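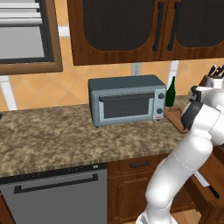
How to label pallet rack locations so pickers stop walking in circles

Quick one before the August stock count. We relabeled the whole Plulton building last month, 928 pallet positions plus the small parts shelving, and I promised the other sites I'd write up the steps. Typing this between trucks so bear with me.

What you need

Label stock (polyester, not paper, paper dies in six months)
A thermal transfer printer with resin ribbon
Rubbing alcohol and lint free rags
A flat plastic squeegee
A tape measure and a fat marker
A spreadsheet
Lift platform and somebody trained to use it

Step 1. Decide the address format

Do this first. Do not print anything yet. Ours goes aisle, bay, level, position. So 04-12-C-2 is aisle 4, bay 12, third level up, second pallet from the left. Numbers for aisle and bay, letter for level. The mix matters, people read a string of all digits wrong over the radio constantly.

Always two digits for aisle and bay, even if you only have six aisles. 4 sorts after 12 in most systems if you leave the zero off. Ask me how I know.

Skip the letters I and O. Level A is the floor. Always the floor, even if nothing is stored there right now, so you don't have to reletter everything when someone drops the bottom beam.

Step 2. Pick which way bays run

Two choices. Serpentine, where the numbers go up one aisle and come back down the next, or everything starting from the dock end. We use dock end. Serpentine gives a nicer pick path on paper but new starters get lost, and our software works out the path anyway.

Odd bays on the left, even on the right, looking away from the dock. Like houses on a street. Everybody gets it in about a minute.

Step 3. Walk it and mark it

Take the marker and some masking tape. Walk every aisle and write the bay number on tape at each upright. Yes every one. The drawing is wrong. Ours had two bays that were taken out years ago for a fire door and a tunnel bay nobody had added.

Fix the spreadsheet as you go, one row per location. Columns: address, aisle, bay, level, position, clear height, max load. Get the load from the rack maker's load sign, never guess it. No sign on the run, or it doesn't match the beam heights? Stop and call the supplier. That's a separate job and it comes first.

Step 4. Print a test strip

Print 41 labels. That was one full bay run for us plus a few spares. Stick them up, scan from the floor, scan from the truck seat. Things to check:

Does the gun read the top level from the seat. If not you need retroreflective stock up there, or go with a ladder label at eye height
Is the text readable without the gun
Do the colors show up under your lights. Our orange and red looked identical in aisle 6
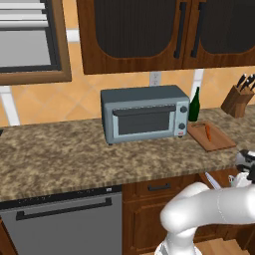
We went with Cletirar stock for the beams after two other types curled. Wulitz was fine on the shelving but wouldn't grip the powder coat on the older beams. Your paint may be diferent, so test.

Step 5. Clean the beams

The boring part and the part everyone skips. Wipe with alcohol, let it dry, wipe again with a clean rag. Old labels come off with a heat gun on low and a plastic scraper. No metal blades, they take the coating off and then you get rust.

Don't stick anything below 50 degrees F. Adhesive won't set.

Step 6. Stick them up

One person peels, one person presses. Same spot on every beam, ours is centered under each pallet position. Squeegee from the middle out. Never cover a beam connector, a safety pin or the load sign.

Do one aisle at a time, and close it while you're in it. Chain both ends. Print each aisle as its own roll in stick order or you'll spend all day hunting for the right label.

Ladder labels: highest level at the top of the label, floor at the bottom, with a color per level. Sounds obvious, ours came back from the printer upside down.

Step 7. Load the new addresses

Freeze moves in that aisle first. Export the old locations, map old to new in the spreadsheet, import, then scan every label against the system before you reopen. We did 581 the first night and found nine bad ones, all the same typo dragged down a column.

Keep the old address in a spare field for a month or so. Pickers will quote it at you.

Step 8. Floor signs and aisle ends

Big hanging sign at both ends of each aisle, two sided. The Akgül brackets clip on with no drilling. Never drill an upright for a sign, ever.

Spares

Order 1000 blanks extra. Forks eat the level A ones, so we check those every month and reprint whatever is scuffed. Keep the template file somewhere other than teh printer PC.

Mezzanine shelving uses the same format with an M in front of the aisle. Will add the bin label sizes when I get the sheet back from the Plulton office.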